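Looking for two more people to work the grippers with us (Wanen, downstairs lab)

Hi all! I need two people for our handheld gripper table through August, and before you get excited I'm going to tell you what happened to us this spring, so you know what you'd be walking into.

We had a grip fault. The right-hand gripper would report itself closed while its fingers were still a hair open, and then it let go of things. Small things, luckily (a card, a cap, half the contents of a soap dish), but the log said "closed" every single time and we believed the log. By the time I caught it we had 1,066 recordings with bad finger readings in them, and I threw out the lot. It was a cable. A tired, overbent cable, tugged a little every time somebody reached across the table!

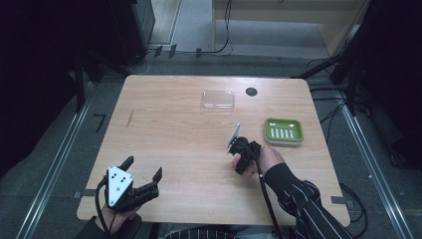
Paraschiva Pascu wants it said that the cable was only half of it, and that people had been feeling those slips for days and kept going to make their numbers. She's right, and I was the one asking about the numbers. So there's no daily target anymore. If the grip feels odd you stop, you say so, and the session is paid in full anyway.

Now the job itself. You sit at the table with a gripper in each hand and move small household stuff around: pick it up, put it in, take it out again, start over. It's slow and a bit fiddly and I find it weirdly relaxing, though your thumbs will have opinions the first week.
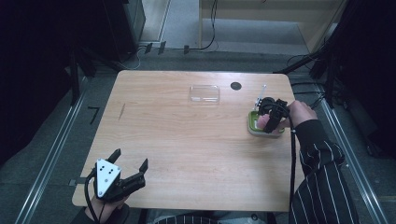
Every session now starts with a check I wrote after the fault: open and close each gripper 15 times, compare the fingers with the reading on the screen, then run your hand down both cables and look for kinks. You'd sign the sheet yourself. Please don't sign it for the person next to you, even if they're late and very charming.

You don't need any robot background. Steady hands help, and so does being the sort of person who speaks up when something's off. You should be okay sitting for a couple of hours with breaks, and if you've had wrist trouble, tell me first and we'll talk it over.

Shifts are mornings or afternoons, your pick. Send me a few lines about yourself and which half of the day suits you, or leave a note at the Costache front desk with my name on it. I'll show you the table before you decide anything.

Si-woo Kwon
2020-06-24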